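Foro Drelent > Simulación > Agarre y planificación

Usamos cookies para recordar tu sesión. Aceptar · Configurar

El planificador elige siempre el cubierto equivocado (escena de mesa)

Domenica Hämmerli
14 August, Mon

¡Hola a todos! Llevo desde June con una tarea de mesa en simulación: el brazo tiene que coger los cubiertos sueltos y dejarlos en la bandeja, y estoy disfrutando como una niña. Uso Plesside para planificar y un detector propio entrenado con 1,701 imágenes sintéticas. Con una pieza sola va de maravilla. Con varias cruzadas encima de un paño, el generador de agarres me propone poses que atraviesan la pieza de al lado, el comprobador de colisiones las descarta todas y el nodo se queda dando vueltas hasta agotar el tiempo. ¿Alguien ha resuelto el orden de recogida sin meter una red enorme?
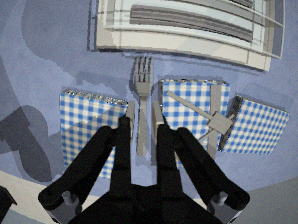
El generador saca 175 candidatos por pieza y los ordena por puntuación de contacto, sin mirar nada más. Lo curioso es que con el tenedor que está sobre la superficie azul, entre los dos dedos de la pinza, la puntuación sale altísima y el plan se calcula a la primera. Los que están sobre el paño de cuadros puntúan casi igual, y ahí no hay manera. He probado a subir el margen de colisión y a bajarlo — nada. También sospecho un poco de la segmentación, que a veces me funde dos mangos en uno solo.

Brigitta Nägeli

¡Qué tarea más bonita! Me pasó casi lo mismo en Sutberg y lo arreglé sin red ninguna. Separa las dos decisiones: primero qué pieza, luego qué agarre. Para la primera me hice un grafo de oclusión muy simple. Por cada par de máscaras que se tocan, comparo la profundidad en la zona de contacto y pongo una flecha de la de arriba a la de abajo. Solo genero candidatos para piezas que no tienen nada encima. Si hay un ciclo (con cubiertos cruzados los hay), cojo la que tenga más mango libre y recalculo todo después de cada recogida.
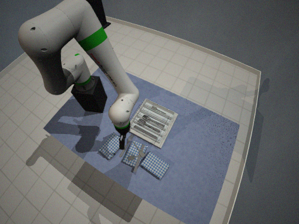 Para los mangos fundidos, ajusta una recta a cada máscara y mira el residuo. Si es grande, casi seguro son dos piezas y toca partirla. Yo puse el umbral en 3 milímetros, pero depende de tu cámara, así que pruébalo con tus datos. Y otra cosa que me salvó la vida: el paño no puede ir en la escena de planificación como caja rígida con el margen general. Dale su propio margen, más pequeño, y permite el contacto con las yemas en los últimos centímetros de la bajada — solo con las yemas, el resto de la pinza que siga comprobándose. Me juego un café a que la mitad de tus descartes vienen de ahí. Saca por el log qué par de cuerpos choca en cada candidato y lo ves enseguida.

Rainer

Yo subiría el tiempo máximo y ya. A mí con 33 segundos me encuentra plan casi siempre.

Domenica Hämmerli

¡Brigitta, era el paño! En el log casi todos los choques eran yema contra paño. Le he puesto margen propio y ya salen planes para las piezas de arriba. Esta tarde me pongo con el grafo, me hace muchísima ilusión. Rainer, gracias, lo del tiempo lo había probado y solo tardaba más en fallar.

Inicio · Temas · Sin respuesta · Etiquetas · Entrar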